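Amateur cup replay rules -- do yellow cards carry over if the first match was abandoned?

Asked in: Soccer > Local and Amateur Leagues
Posted 6/3/20 by backpost_benny

Hi all, hoping somebody who knows the rulebook side of things can help me out, because our group chat has been going around in circles on this for days and I'm tired of it.

I play left back for Amdale in a Sunday league. We're a small club, the kind where you wash your own jersey and the goal nets live in somebody's garage. Back in March we had a cup quarterfinal away at Trollinden. It was 2-1 to them after 46 minutes, so we'd barely kicked off the second half, and then the floodlights went out on one side of the field. The ref waited, they came back on, they went out again, and she called it off. Fair enough, you couldn't see the far touchline at all.

Then everything shut down and the replay never got scheduled. Now the league has sent out a note saying the leftover cup games will be played whenever we're allowed back, and ours is being started over from 0-0. Great for us!

My problem is this. I got booked in the first half of the abandoned game (late tackle, I deserved it, moving on). It was my second yellow of the cup run, and in our competition two yellows in different rounds means you sit out the next cup game. So does that card still exist? My captain says the match got wiped so the card got wiped with it. Our goalie says cards never get wiped, no matter what. The league note doesn't mention cards at all. I've emailed twice and gotten an auto-reply both times.

Also, if I am suspended, is it for the replay itself or for the semifinal, if we get there? The replay is the same round, so is it even the "next game"?

I've been running hills for two months to be ready for this one and I would really like to know if I'm doing it for nothing. Thanks in advance.

2 replies

throwinspecialist

Pretty sure it doesn't count. If the game didn't happen then the card didn't happen. Same thing as a goal, right? They're not letting Trollinden keep the two goals so why would you keep the yellow. I'd just play.

petek_road_end

Please don't just play! I did the paperwork for my old club, Petek Rovers, for a lot of seasons and I've seen a team thrown out of a cup for fielding a guy who "probably" wasn't suspended. They'd won the game by three and it still went to the other side.

So, going by the leagues I've dealt with (yours may be different, and your own handbook beats anything I say here):

Goals and cards are usually handled separately. When a match is abandoned and ordered to be replayed in full, the score is gone. The discipline side generally isn't. The ref still sends in her report with the cautions on it, and in the leagues I know those cautions stand. The thinking is that you did make the tackle, even if the game never got finished. That's how it worked for us when we had a game against Kulura Athletic called off for a frozen field. We had one man sent off before it was stopped, and he served his ban like normal.

But I've also read cup rules where single yellows from an abandoned match are dropped and only reds stick. It was one line in a section on postponed games, and I'd never have found it if I hadn't been looking for something else. So your captain isn't being silly, he might be right for your competition. Look under "abandoned," "postponed," AND "discipline," because these handbooks get patched together over the years and things end up in strange places.

On which game you'd miss, I'd look for whether your rules say "next match" or "next round." If it says match, then the replay is the next cup match on the calendar and that's the one you'd sit. If it says round, there's an argument that you can play the replay and miss the semi. I wouldn't want to be the one making that argument without something in writing, though.

What I would do in your place:

Get your club secretary to email, and don't do it yourself. A lot of leagues won't answer individual players and that may be why you're only getting the auto-reply.

Ask one question per email. Ours always answered the first thing and skipped the rest.

Ask if the caution has been recorded against your name. That's a yes or no, and it's harder for them to dodge than "what's the rule."

Keep the answer somewhere your manager can pull it up on game day -- the other side will have done the same math on your yellows, trust me.

If you haven't heard by the time the lineup is due, sit it out. I know that stinks after two months of hills. In our league the fine for an ineligible player was $20, which was nothing, but the forfeit was what hurt. 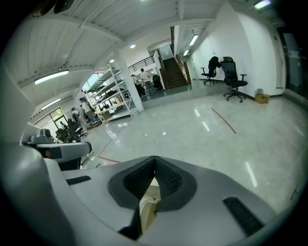 White gripper, dark gray pad in the middle.

One more thing I forgot. Check if your league is doing any kind of amnesty. With the season in pieces, there's a chance they'll clear the yellows for everybody and start fresh, and then this whole thing goes away. It would probably be announced on its own and not in the fixtures note, so look through the older emails too.

backpost_benny

Thank you, this is super helpful. I found the handbook and it does say "next match," so that's not looking good for me. Nothing under abandoned or postponed so far but I'm only halfway through the discipline part. Our secretary is sending the yes or no email tonight. I'll post what they say when we hear back!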